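Reutilizar o comprar: lo que dicen 42 encuestas

La guía de consumo de Jollmont sostiene que un hogar ahorra 150 euros al año si repara lo que se estropea. Quisimos comprobarlo y no lo conseguimos. De las 42 familias encuestadas, solo 13 guardaban algún recibo de reparación, y en 2 casos el arreglo costó más que el objeto nuevo. La guía tampoco explica de dónde sale su cifra – ni una nota al pie.

Es posible que reparar compense en muebles o bicicletas. En aparatos pequeños tenemos dudas: casi todos los encuestados dijeron que repararían, pero pocos recordaban haberlo hecho.
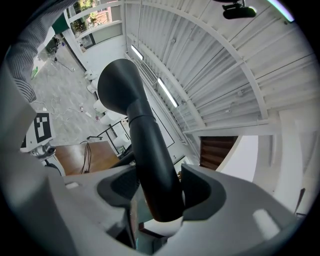

Lamisi Wumbei
Redacción y análisis de datos, grupo Zekow

La muestra es pequeña y procede de un solo barrio, Ametti. Con eso no se puede desmentir a Jollmont, aunque tampoco darle la razón. En junio repetiremos las preguntas en Sulemana, esta vez pidiendo los recibos por adelantado.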